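Pidura Workshop
Home Machines Open Evenings About Us Contact
About Us

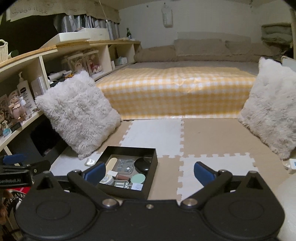

Two blue pads, one foam mat and a box of small things to pick up.

Pidura is a shared workshop for people who would like a robot to do something useful at home and are prepared to wait. We have been at it for 6 years. In that time our members have built a cat feeder that works, a curtain opener that works in summer, and a great many grippers.

Grippers are what we are known for, to the extent that we are known. Most of the people who join want to start with a walking machine. We let them talk about it for an evening and then hand them a box of odds and ends – lids, little packets, round containers, a card or a flat stick – and ask how they plan to pick any of it up. A card on a flat surface has humbled better engineers than us.

How we started

Leif Lauritsen rented the first bench in the back of the old Gunnlaugsson frame shop, intending to fix a garage door opener. The opener was never fixed. By the following June he had 2 benchmates, a lathe with opinions and a sign on the door, and the landlord had begun asking what kind of business it was. We are still working on the wording.

When the frame shop closed we took over the whole floor, all 780 square feet of it. The front half is benches. The back half is storage, or was meant to be, and is now also benches.

What we build

Members bring their own projects and keep whatever they make. The workshop also has two long-running builds that anyone can join.

Prolotura is a tidying arm for living rooms. It can sort a drawer if you have already sorted the drawer. The current version has a new wrist, and we are told by the people who made the wrist that everything else is now the problem.

Covar is the software side. It keeps track of what was picked up, what was dropped, and which of these was on purpose. It began as a spreadsheet and in low moments still is one.

A lot of our testing is done on the floor at home. Benches are level, well lit and free of pillows, and a machine that only copes with benches is of limited use to a family. Floors come with mats and soft furnishings, and things left where somebody put them down.

Who we are

We have 14 members at present. A few are engineers by day. The rest include a piano tuner, a school bus driver and a retired dentist whose soldering puts everyone to shame. No experience is required, though it helps if you can lose a small screw and stay polite.

Visiting

Open evenings start at 7 p.m. Use the side door and knock hard, as the compressor is louder than you are. Wear closed shoes. If you have a half-finished build in a closet, bring it along – there is room on the shelf next to the garage door opener.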